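3. Placing the appliance and looking after the tabletop

Read this section before you plug in the Flovari for the first time.

3.1 Choosing a spot

1. Pick a flat, level surface that takes the full base. No part of the base may hang over the edge.
2. Leave some 7 inches of open space on all sides. Do not set it under a wall cabinet.
3. Wipe the surface with a dry cloth and let it stand until no damp is left.
4. Set the base down first, then the body. Lift to move it. Do not slide it across wood or veneer.

Note: The room should be no warmer than 37 °C.

3.2 Wood and veneer tables

Water left standing on a wood surface can leave a gray mark within hours. Check the table after each use.

1. Unplug the appliance and let it cool.
2. Lift it off and wipe the table where the base stood.
3. Dry along the grain with a soft cloth.
4. For a mark that has already dried, use a cloth dampened with plain water and mild soap. Wait 2 minutes and dry again.

Caution: Do not use scouring pads, bleach or furniture spray near the base. Grit caught under the rim will scratch the finish.

Old stains may not come out fully. For table finish care, see the Markell sheet packed with the table.

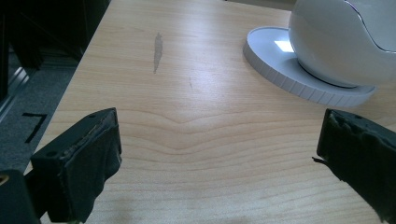 Fig. 7. White appliance on its round base, set on a light wood tabletop.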